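# A Year of Not Buying Clothes

My year ended in July, on the same date it started, and I marked it by not going shopping. I had planned to. I had a list. 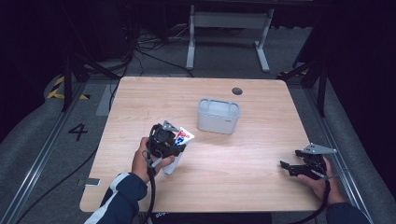
I started because of a spreadsheet. I'd been putting off going through my bank statements, and when I finally sat down with twelve months of them, I found that I had spent money on clothes in every one of those months. No single purchase was large. There was one coat, but I'd saved for that and I still wear it. The rest was tops, a lot of socks, two pairs of the same jeans in different lengths, and a dress for a wedding I ended up missing with a fever. I emptied my closet and drawers onto the bed that evening and counted. I had 169 pieces of clothing, without underwear and shoes. I would have guessed 80.

So I wrote down some rules on the back of an envelope and stuck it inside the closet door.

- No new clothes for one year.
- No secondhand clothes either.
- Underwear and socks can be replaced when they have holes, one for one.
- Gifts are fine but I can't ask for them.
- Repairs don't count as spending.

The secondhand rule was the one my friends argued with. I like thrift stores, and I know they're the better option for most people. But a good part of my pile came from thrift stores. I'd buy a wool skirt that was a size too small since it was four dollars, and then own a wool skirt that was a size too small.

## The first few months

The first month was easy. I was still pleased with myself. I unsubscribed from every store email and deleted two apps from my phone, and I did a big sort of what I had. Things that didn't fit went to my cousin or to the donation bin behind the library. I ended up keeping more than I expected, because I knew I couldn't replace any of it.

The second month was harder, and it was mostly about being bored. I hadn't noticed how often I looked at clothes when I had nothing else to do. I did it waiting for the bus, and in bed, and during long phone meetings at work. I'd pick up my phone and the thumb would go to where the app used to be. I read more library books that fall than I had in years, but I also just switched to looking at couches. I don't need a couch. I'm telling you this so you don't think I came out of it a different person.

Then it got cold and I found out that my boots leaked. Shoes weren't on the envelope. I went back and forth on whether they were clothes, and decided that if I had to think about it that hard then they were. I took the boots to the repair shop in Prillivdale, which is a 20 minute drive and has odd hours. They're Astetti boots, nothing fancy, and I was half expecting to be told they weren't worth fixing. They got new soles and a patch on the inside of the left heel. They made it through the winter. The soles squeaked on the tile at work for a few weeks and then stopped.

## Learning to mend, sort of

I own a sewing machine, an old Mühlbauer that belonged to my aunt. It had been in the hall closet under the vacuum bags since I moved in. It weighs as much as a dog. I had used it once, for curtains, and the curtains are not straight.

Damilola Nwankwo, who I've known since college, makes most of her own clothes, and she came over one afternoon in December to get me started. The first thing she did was take the cover off the bottom and pull out a wad of gray lint the size of a golf ball. Then she changed the needle. I asked how often you're supposed to do that and she asked when I had last done it, and we moved on.

She taught me to take in a waist, to shorten a sleeve, and to put a patch behind a hole so that it holds. I'm fine at patches. I've done the knees on one pair of jeans and the elbows on two sweaters (by hand for the sweaters). I'm bad at sleeves. There's a blue shirt that now has one cuff a little higher than the other, and I wear it with both of them rolled up.

My biggest success was the wool skirt. I'd kept it through the sort for no good reason. Damilola looked at the inside and found there was a lot of fabric left in the side seams, so we let it out. I wore it to work nine or ten times before spring.

## Where I slipped

I broke the rules twice.

The first time was in March. I had a job interview and my only good black pants had shiny patches on the seat. I'd known this for months. I could have fixed it ahead of time by borrowing a pair, and I didn't, so the night before I drove to the mall and bought some. I didn't get the job. I do wear the pants.

The second time was a T-shirt at a concert, and I have no excuse for that one. I wanted it and I bought it. I was annoyed with myself on the drive home and then I slept in it for a week.

I thought about restarting the clock after each of these, and decided not to. If I had been counting from zero each time I think I would have quit by Easter.

## The money

People ask about this first, so I'll give the numbers. In the year before, I spent a little over 1,400 dollars on clothes. In the no-buy year I spent 355, and that includes the boot repair, the pants, the concert shirt, socks, thread, needles, and a decent pair of scissors from Wemach that I'm told will last if I never cut paper with them. I have already caught someone in this house cutting paper with them.

I had set up a transfer to savings of 100 dollars a month, which was supposed to be the clothing money. In April I took out 500 of it to pay for new tires. Without that account the tires would have gone on the credit card. I don't have anything more exciting to report on that. The rest is still sitting there and I'd like to leave it alone until the car needs something else.

## What I wore

I kept a note on my phone for the first half of the year with what I wore to work. I gave up after that, but six months was enough to see it. I wore the same dozen things over and over. The gray cardigan shows up more than anything else, sometimes up to four times in one week. Nobody at work said anything about it. I asked a coworker near the end whether she'd noticed that I hadn't bought anything new, and she said she had thought the skirt was new.

There were also clothes I never touched, even with nothing else coming in. A yellow blouse, a jumpsuit, three pairs of shorts that ride up. Those have gone now. I recounted when the year was over and I'm at 96 pieces. It still feels like a lot when it's all on the bed.

## What's next

I'm not doing a second year. I need a raincoat, and the gray cardigan has been darned in so many places that the cuffs are more darn than cuff. My list has five things on it. It's taped over the old envelope on the closet door, and the new rule is that something has to be on the list for a month before I can buy it.

So far I've bought the raincoat. It's green, and the hood is too big. I'm going to ask Damilola if anything can be done about that.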